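Section 7: Setting Up the Towel Cell

Read this section through once before you touch anything. It is shorter than the afternoon you will spend if you don't. These instructions cover the single-arm Ondeck folding cell as supplied with the Fledetti controller. If your unit came with the older Yuan controller, the mechanical steps are the same but the menus are not, and you want the supplement that shipped in the same envelope as the desiccant packet. Check the envelope before you throw it away.

Revised October 15, 2021. Replaces the July sheet, which had the mat turned the wrong way round in step 3 and has been apologized for elsewhere.

7.1 Before You Start

You will need:

The arm, already bolted down and past its first power-on check (Section 5)
The mat and its four adhesive corner dots
A soft cloth and plain water
A tape measure
Blue painter's tape
One cotton towel, laundered at least once
The key to the controller, which is taped inside the controller door on new units

A new towel straight from the package is coated with whatever makes new towels feel expensive in the store. It slides in the fingers and teaches you nothing. Wash it. Skip the fabric softener, for the same reason.

CAUTION: The arm holds its position only while powered. When you press the emergency stop, the brakes engage, but the arm may sag a little before they do. Keep your hands, your coffee and your chin out from under it.

7.2 Placing the Mat

1. Wipe the table with the damp cloth and let it dry. The corner dots will stick to a dusty table for just long enough to convince you.

2. Set the controller to HOLD and turn the key. Put the key in your pocket. A key left in the controller belongs to whoever walks past.

3. Lay the mat in front of the arm with the printed arrow on its underside pointing away from the base. Smooth it outward from the middle with the flat of your hand.

4. Measure from the base plate to the near edge of the mat at both corners. The two figures should agree to within 3 mm. If they don't, turn the mat. Do not turn the arm. People do turn the arm, and then they get to repeat Section 5.

5. Press the corner dots down, and mark each corner on the table with painter's tape. The tape is for the day somebody lifts the mat to look for a screw.

Note: A worn mat edge is harmless as long as it lies flat. Replace the mat when an edge begins to curl, when a stain is close to the color of your towels, or when the surface has gone shiny in the pinch area. Trorkimport stocks replacements, and they arrive rolled. Leave a new one under something heavy overnight.

7.3 Cables

The cell works perfectly well with untidy cables right up to the moment it doesn't. The only rule with any teeth is that nothing may lie where the arm, the gripper or a hanging towel can reach it.

1. Run the power and data leads off the back of the base and away from the mat. Leave enough slack for the base to be serviced.

2. Coil the excess and put the coil down somewhere off to one side. Do not stuff it behind the controller, where the fan is.

3. Keep power strips off the mat. Beside the mat is acceptable if the strip is clear of the sweep.

4. With the controller in JOG and the speed at its lowest setting, drive the arm to each corner of the mat in turn with a towel in the gripper. Watch the towel, because the arm knows where its own elbow is and has no opinion about the bottom of the towel. If the cloth brushes a cable at any corner, move the cable and do that corner again.

CAUTION: A towel hem will hook a loose connector and lift it a surprising distance. The controller reads this as a heavier towel and pulls harder.

7.4 Fitting and Checking the Fingers

1. Switch the controller to HOLD.

2. Push each finger onto its carrier until it clicks. If it doesn't click, it is the other finger. They are marked L and R on the inside face, in lettering chosen by someone with excellent eyesight.

3. Close the gripper from the menu (TOOL, then CLOSE EMPTY). The tips should meet along their full width. A gap at one end means a finger isn't seated.

4. Clean the pads with the damp cloth. Never use solvent, hand sanitizer or the lemon wipes from the break room. All three turn the pads to something like cheese rind.

5. Set the grip force to 7 on the controller's scale. That is the right starting point for terry cloth. Dish towels want less, bath mats want more, and fitted sheets are outside the scope of this manual and possibly of engineering.

Repeat step 4 after every 200 folds. Terry sheds, and the lint packs down into a smooth gray felt with no grip at all.

7.5 The First Lift

Do this at the lowest speed, with one person at the emergency stop and with the controller in STEP mode, so that each press of the green button gives you one move and no more.

1. Spread the towel flat on the mat, hem toward the right-hand side. It doesn't have to be perfect. The cell is supposed to cope with a little human laziness, and now is a good time to find out how much.

2. Press the green button. The arm should travel to its ready position above the mat and stop with the fingers open.

3. Press again. The fingers should come down on the cloth and close. Look at what they've taken. You want a pinch of towel only. If the fingers have scraped up the mat as well, press HOLD, open the gripper by hand from the menu, and raise the pick height by one notch.

4. Press again for the lift. Stop here with the towel up and take a proper look before you go on. On terry cloth the lifted part should draw up into a rough triangle, with one corner standing out to a point and the wider folded edge on the other side. Check that the fabric is pinched securely and that the hem hangs where you can see it.

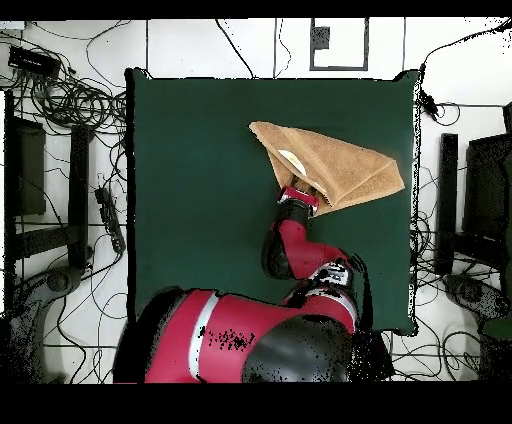
5. Leave the towel held for 90 seconds. Make a small pencil mark on the cloth at the fingertip before the wait and compare afterward. If the cloth has crept, raise the grip force by one and start again from step 1.

6. Press the green button for the lay-down. The arm should swing the lifted part across and lower it before the fingers open. If they open first, the towel lands in a heap and the release height needs to come down.

7. Repeat the whole lift 3 times without changing any setting. One good fold is luck, and the controller will happily save lucky settings under any name you give it.

8. Save the settings (FILE, then KEEP). Name them after the towel. "Final" and "Final2" are already in use on every cell we have ever visited.

7.6 When It Goes Wrong

The towel slides out during the lift.
Clean the pads first. Then raise the grip force by one. If you are up to 9 and it still slides, the pads are worn out and more force will only mark the cloth.

The gripper picks up two layers when you wanted one.
Raise the pick height by one notch. If that loses the towel altogether, go back down and lower the grip force instead.

The arm stops partway and shows REACH.
The towel was placed too far out, or the mat has wandered. Compare the mat with your tape marks. If you skipped the tape marks, go to 7.2 and reflect.

The arm stops partway and shows LOAD.
Something other than towel is coming along for the ride. Press the emergency stop, free it, and inspect the cable for damage before resetting.

The fold is neat but always off to the same side.
Measure the mat again at both corners. If it is square, run the base alignment in Section 5. Bring a sandwich.

The gripper clicks when it closes.
A finger is not fully seated, or L and R have traded places. Both cases are covered in 7.4.

7.7 Leaving the Cell for the Night

1. Take the towel out of the gripper. Pads left closed on cloth overnight keep a crease, and the crease becomes part of every fold you make tomorrow.

2. Send the arm to PARK and wait until the display says PARKED. PARKING is a different word.

3. Turn the controller off at its own switch before you turn off the power strip. Doing it the other way round costs you the saved pick height, and you'll be back at 7.5 in the morning.

4. Remove the key and hang it on its hook.

Routine maintenance, including joint covers and the wrist seal, is in Section 8.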